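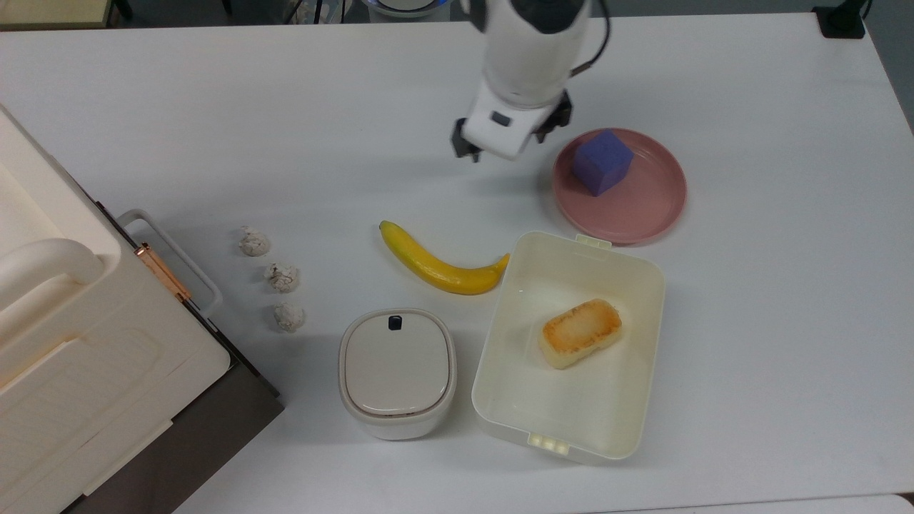
Nernthorpe wrote:

> Hello all, we are trying to get the play kitchen corner back in shape before February and I would love to hear what other groups do with the toy food. Ours lives in one huge bin and the children tip the whole thing out every morning to find the one thing they want. Does anybody put out smaller sets? And do you mix in things that aren't food, or does that just make a bigger muddle? We don't have money for much, so please be gentle.

Hello Nernthorpe, and hello to everybody else who has been quietly reading along (I know there are plenty of you, I was one for years!).

We had the huge bin too, here at Mirkcombe, and I was very fond of it until I spent one long wet afternoon fishing for a teapot lid. Now we do what we call table lunches. A plate, a lunch container and a bit of food go out together, and the rest stays up on the shelf until somebody asks for it. One of ours is the toast and banana lunch. The toast is in the cream container and the banana is still out beside it, and there's a pink plate to serve on, so there is plenty of moving things back and forth to be done before anyone has to fight over the stove.

As for mixing in things that aren't food, oh yes, please do! The purple foam cube on the plate is my favorite piece of the lot. It has been cheese, birthday cake, a bar of soap and (for a whole week) medicine for a sick bear. I was a little worried at first that the foam would get chewed, and I still wouldn't put it out with the babies, but the bigger ones have been very good with it. If you have an old set of foam blocks with half the colors missing, don't throw them away.

A word on containers. Look for shallow ones, where a child can see the toast without digging, and try the clips yourself before you buy. Some are so stiff that I end up opening 8 lunches in a row while my coffee goes cold. I like to have a little canister with a lid on the table as well, like the white one below the banana. Small children will lift a lid and put it back for far longer than you would think possible, and it does very nicely as a cookie jar or a trash can, depending on who is in charge that day.

For washing, the hard plastic pieces go in a bowl of warm soapy water at the end of the week. Foam gets a damp cloth and then sits out overnight to dry. Please don't put it away damp, I did that once and the smell was terrible.

If you would like some bread, we have 2 spare slices and a plate or so that don't belong to anything. I can bring them to the Yurchenko hall swap next month if somebody from your end is coming, just write to me off list.

Warmly, from all of us at Mirkcombe

P.S. Does anyone still have the pattern for the felt lettuce? I lent mine out and it has gone wandering.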